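How to Oil a Kitchen Table (and Keep It Looking Good)

I put this off for years with our own table, so if yours has gone dry and thirsty looking and you keep throwing a cloth over it, you are in good company.

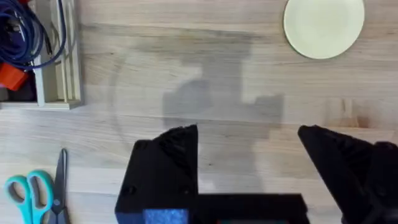 My neighbor Huia Whitelaw talked me into it one December, when I was complaining that every mug left a ring, and I've done it every winter since. It takes an evening, most of which is waiting, and you don't need much: a can of plain finishing oil, a sheet or two of fine sandpaper, and a pile of old cotton T-shirts torn up (the softer and uglier the better).

First, find out what's on the table now. Put a few drops of water in a spot that doesn't show much. If they soak in and leave a dark patch, the wood is bare or has been oiled, and you can carry on. If they sit there in beads for ten minutes, you may have a varnish or a fresh coat of wax, and oil will just lie on top and get sticky. Varnish has to come off first, and that's a bigger job than I'm covering on this page.

Next, wash it. Warm water, a little dish soap, a well wrung-out cloth, and then leave it alone overnight. I know, I wanted to get going too!

In the morning, sand lightly by hand, always going along the grain. Go easy on the stains. I once dug away at a tea ring until I'd made a dip you could feel with your palm, and it's still there under the fruit bowl. Wipe off every bit of dust when you're done.

Now the nice part. Pour a small puddle of oil onto your rag and rub it in, a section at a time, keeping the coat thin. Wait 15 minutes or whatever the can tells you, then wipe off all the extra with a dry rag. Really wipe. If the top feels tacky the next day, too much got left behind, and you can usually rescue it with a little fresh oil and a lot more rubbing.

Do 3 coats on a dry table, with a night between each. I do 4 at the end where we eat breakfast.

One serious thing: oily rags can heat up and catch fire by themselves if they're left in a heap. Spread them out flat outdoors, away from anything that burns, until they're dry and stiff, and then follow your local rules for throwing them out.

Give the table a week before you put anything hot or wet on it. We eat off trays in the living room and the kids think it's a holiday.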